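Search the forum Advanced search

Erkdale council by-election: filing threshold and the recount rule
Posted February 3, 2024 by Patricio Carrasco

Reading the clerk's notice for the Eltov ward seat. A candidate needs 100 valid signatures from voters registered in the ward.
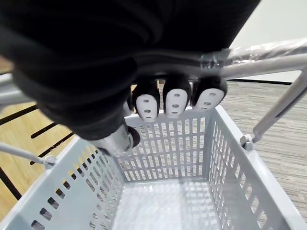 The notice also says signatures are checked against the June roll, and I can't find that in the charter. Does anyone have the section?

wardmap_eltov
Section 4. It says "most recent certified roll." June is the last one certified, so the clerk is right.

pcarrasco
Section 4 covers general elections. By-elections have their own section and it doesn't mention a roll at all.

robles_st_resident
It doesn't need to. Where the by-election section is silent, the general rules apply. Same reading was used for the Prirnard seat.

pcarrasco
Used, yes. Never tested. One candidate there filed 107 and nobody challenged them.

wardmap_eltov
Then file a challenge. My problem is with the recount trigger — the notice gives it as a vote count and the charter gives it as a percentage. Those diverge at low turnout.

robles_st_resident
Disagree that it matters. The charter controls over a notice.

wardmap_eltov
It matters if the clerk runs the count from the notice. I've emailed asking for a corrected version.

pcarrasco
Please post the reply when you get it. I still want the roll question answered in writing before filing closes.

Contact the moderators | Back to top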